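Cómo ajustar la aproximación al objeto cuando el planificador llega bien pero la pinza llega mal

Esta guía la escribí para los compañeros que empiezan con Tamier, nuestro planificador de movimientos, y que ya tienen el brazo calibrado. Pido disculpas por mi español, que no es mi primera lengua; Rocío Echeverri ha corregido la primera mitad y los errores que quedan son míos. Si usted todavía no ha hecho la calibración mano-ojo, haga primero esa parte y vuelva después.

El problema que quiero tratar es muy concreto. El planificador encuentra una trayectoria, el brazo la ejecuta sin avisos, y en los últimos centímetros los dedos quedan demasiado altos, o tocan la superficie antes de cerrar. En el registro todo aparece correcto. He perdido una semana entera de agosto con esto y por eso prefiero explicarlo despacio.

Qué necesita antes de empezar

Tamier en la versión de la rama estable, el módulo de percepción Grerari ya funcionando, y un mapa de la encimera guardado. También hace falta el visor de nubes de puntos, cualquiera sirve. Yo trabajo con dos terminales abiertas: en una corre el planificador y en la otra miro el registro de percepción.

Paso 1. Separar la planificación en dos tramos

La configuración que viene por defecto planifica todo el movimiento de una vez, desde la posición de reposo hasta el agarre. Para objetos altos esto funciona. Para objetos planos, por ejemplo una bandeja o una tabla, no lo recomiendo. El planificador trata la superficie como obstáculo y al mismo tiempo tiene que llegar casi a tocarla, y entonces busca soluciones raras con la muñeca girada.

Abra el archivo de tareas y cambie el campo modo_aproximacion de "directo" a "dos_tramos". El primer tramo termina en una pose previa, encima del objeto. El segundo es una línea recta vertical, con la orientación fija. La distancia entre la pose previa y el agarre se llama altura_previa y la escribimos en milímetros. Nosotros usamos 212 para esta cocina. Con un valor más pequeño, el primer tramo pasaba demasiado cerca de los objetos vecinos.

Guarde y lance la tarea en modo lento. No cierre todavía la pinza; solamente interesa ver dónde terminan los dedos respecto al borde.

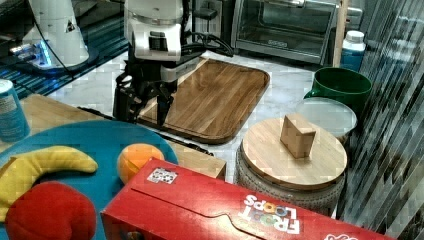

Si la pose final no le convence, no toque todavía la calibración. Es el primer impulso de todos, también fue el mío, y casi siempre estropea algo que estaba bien. Repita el mismo descenso en otro punto de la encimera. Cuando el error cambia de un punto a otro, el origen suele estar en el plano estimado y debe seguir con el paso 2. Cuando es igual en todos los puntos, mire la longitud declarada de los dedos, en el archivo de la pinza. Lieselotte Teuber encontró así que teníamos cargado el modelo de los dedos antiguos.

Paso 2. Volver a estimar el plano de apoyo

Grerari calcula el plano de la encimera a partir de los puntos de profundidad. Una encimera de mármol claro con vetas puede dar problemas si hay reflejos, porque aparecen puntos falsos por debajo de la superficie real y el plano se inclina un poco. En una esquina no se nota. En la otra esquina sí, y bastante.

Para corregirlo, haga lo siguiente:

Ponga filtro_reflejos en "activo".
Suba iteraciones_plano a 508. El valor de fábrica es menor y con una mesa mate es suficiente.
Excluya de la región de cálculo todo lo que brilla, en particular los metales y el vidrio.
Ejecute la estimación 3 veces seguidas y compare la normal del plano.

Las normales deben ser casi iguales. Si una de ellas se separa de las otras, la región de cálculo todavía incluye algo que no debe. Dibuje la región encima de la nube y mírela desde el lado, no desde arriba. Desde arriba todo parece plano, y yo me equivoqué así dos veces.

Paso 3. Decidir qué objetos son obstáculos y cuáles son destino

Esta parte no está bien documentada en Tamier. Cada objeto reconocido recibe una etiqueta, y la etiqueta decide si el planificador puede tocarlo. Las etiquetas son "obstaculo", "destino" y "apoyo". Un objeto puede tener más de una, y aquí vienen las confusiones.

Tome el caso de una inserción, como poner una pieza plana en una ranura. La tostadora tiene que ser destino en la parte superior y obstáculo en los lados. Si la marca entera como destino, el planificador acepta rozar la carcasa. Si la marca entera como obstáculo, el segundo tramo falla siempre, y el mensaje de error dice solamente "sin solución", sin decir por qué.

La manera correcta es crear una subregión. En el archivo de objetos se escribe el nombre del objeto, un punto y el nombre de la zona: tostadora.ranura_trasera. A esa zona se le da la etiqueta "destino" y un margen propio. El resto del objeto conserva el margen general. Yo pongo 11 milímetros de margen general y dejo la zona de la ranura sin margen, porque con cualquier margen positivo la abertura desaparece para el planificador.

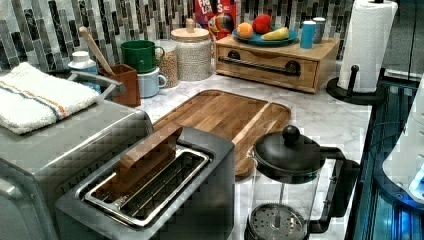 Bloque de madera metido en parte en la ranura trasera de la tostadora, delante de la tabla de cortar.

Hay que tener cuidado también con los objetos transparentes. Una cafetera de émbolo tiene el cuerpo de vidrio, y Grerari puede reconstruir la tapa y el asa y dejar un hueco en medio. Para el planificador un hueco es espacio libre. Añada a mano un cilindro que cubra todo el cuerpo, con la etiqueta "obstaculo", y active la opción seguir_objeto para que el cilindro se mueva con la detección. Lo mismo vale para los frascos de vidrio, aunque el contenido ayuda un poco a la cámara de profundidad.

Paso 4. Limitar la fuerza en el segundo tramo

Hasta ahora hemos corregido la geometría. Nunca quedará perfecta, y por eso el descenso vertical debe poder pararse al contacto. En el perfil de ejecución busque parada_por_contacto y póngala solamente en el segundo tramo. Si la activa en los dos, el brazo se detiene a veces en el aire, con la aceleración del primero, y parece un fallo de los motores.

El umbral depende mucho del brazo, así que no doy aquí un número. Empiece con un umbral bajo, baje los dedos sobre una esponja y suba el valor poco a poco hasta que no haya paradas falsas. Para inserciones conviene guardar un perfil aparte, con velocidad reducida. El nuestro se llama Čierny y está en la carpeta de perfiles compartidos. Pueden copiarlo, pero cámbienle el nombre, por favor, que ya tuvimos dos archivos distintos con el mismo.

Paso 5. Guardar y comprobar

Cuando los dos tramos le parezcan correctos, guarde la configuración completa con el comando exportar_tarea. Este comando no guarda el plano estimado, solo los parámetros. Es una decisión de los autores que yo no comparto, pero es así. Después de cada reinicio hay que estimar el plano otra vez.

Haga la comprobación con la luz que tendrá durante el trabajo. Nosotros ajustamos todo por la mañana y a las cinco de la tarde el filtro de reflejos ya dejaba pasar puntos malos.

Errores frecuentes

"Sin solución" en el segundo tramo: revise la subregión y su margen, como en el paso 3.

La muñeca gira al final: el modo sigue en "directo", o el archivo de tareas no se recargó. Tamier no recarga solo.

El plano cambia mucho entre estimaciones: hay metal o vidrio dentro de la región de cálculo.

El brazo se para lejos del objeto: la parada por contacto está puesta también en el primer tramo.

Los usuarios que vienen de Stestdale encontrarán los mismos parámetros con nombres en inglés. La tabla de equivalencias está en la wiki interna, en la página de Rocío, y le falta todavía la parte de las subregiones. La completaré cuando termine las pruebas con los frascos.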